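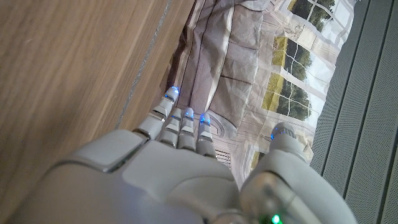 The Long Way to a Short Nap

By Anca Onu

I used to be a terrible napper. I'd lie down on the couch at two in the afternoon, wake up at five with a seam pressed into my cheek, and have no idea what year it was. Then I'd be up half the night eating crackers over the sink. My mother naps like a cat, my brother can do it standing on a bus, and I somehow missed out on the whole thing.

So when my editor asked if I'd like to spend a few weeks learning how to nap (on the clock!), I said yes before she got to the end of the sentence.

My first stop was Evdokia Sfakianakis, who teaches a class called Rest for the Restless above a bakery on my side of town. I'd pictured whale music. What I got was a small, brisk woman with a kitchen timer and a stack of gray blankets, who told eleven of us to take off our shoes and stop talking.

"You're all trying to sleep," she said. "Don't try to sleep. Lie there and be bored."

I can be bored with the best of them, but it's harder than it sounds with warm cinnamon coming up through the floorboards. The man next to me was snoring inside of 9 minutes. I spent the whole session planning what I'd buy on the way out (two rolls and a thing with almonds) and felt like a cheat when we all had to say how it went.

Evdokia didn't mind a bit. Lying still for a while with your eyes shut counts, in her book, and the sleeping part tends to turn up once you quit checking for it. She sent me home with homework: same time every day, same spot, shoes off, timer on, and no couch. The couch was the problem, she said. The couch already belonged to the television.

That left me with the bed, which felt like giving up on the day, or the floor. I went with the floor. I bought a folding mat called the Lotus, mostly for the color, and put it under the window in the room where I keep the ironing board. The first afternoon I lay there and looked at the underside of the ironing board. I'd never seen it before. It could use a wipe.

By the end of the first week I'd dropped off exactly once, and it was wonderful – a little dip under the surface and back up again, like going down one step in the dark. I called my mother to tell her. She was napping. 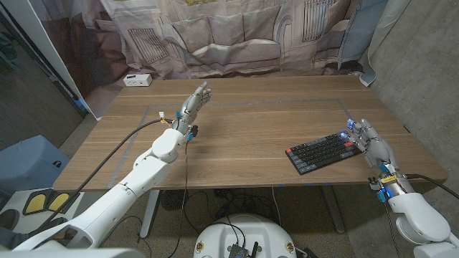 Around then I started asking everybody I met whether they napped, and people got so shy about it! They looked over their shoulders. They said "oh, only on weekends" in the voice you'd use for admitting to a second dessert. Mélanie Hiebert, who cuts my hair, told me she's been sleeping in her car at lunch for years, seat tipped back, coat over her face, and that her coworkers think she's at the gym. She keeps a gym bag on the back seat in case anybody walks by. I asked what was in it and she said a pillow.

Vangelis Chatzigeorgiou was the only one with no shame at all. He runs a shoe repair place called Konstantinidis (he bought it with the sign already up and never got around to changing it), and every day after lunch he locks the door, flips the card around and lies down on a cot behind the counter. His father did the same, and so did his grandfather, back when the whole street shut. Customers rattle the handle now and then. He lets them rattle.

I asked if he ever worried about lost business.

"They come back," he said. "Their shoes are in here."

His nap runs 90 minutes, which Evdokia would never stand for, and he wakes up without an alarm and makes a coffee so strong I could feel it in my teeth. I tried it his way for three days. I felt marvelous until about eleven at night, when I felt even more marvelous and cleaned out the refrigerator. Back to the timer.

The timer itself turned into a whole saga. My phone was out, as I'd pick it up to set the alarm and be reading about other people's kitchens half an hour later. A wind-up one ticked so loudly I could hear it through a pillow. I finally borrowed one from my neighbor Mawuli Sulemana, a retired baker who owns more timers than I own spoons, and it has a soft little buzz like a bee in another room. I've had it since October and he hasn't asked for it back.

As for things that haven't helped: lavender anything, socks (too hot), no socks (too cold), and a recording of rain that had a dog in it. A thin blanket over the feet only is the best I've come up with, with the window open a crack if the people across the way aren't mowing.

I still miss some days. Last Thursday I lay there going over an argument I'd had with the dentist's office until the bee went off, and got up crabbier than I went down. But most afternoons now I go under for a bit, and I've stopped eating crackers over the sink. My mother wants to know what the mat cost. She's thinking of getting one for the hallway.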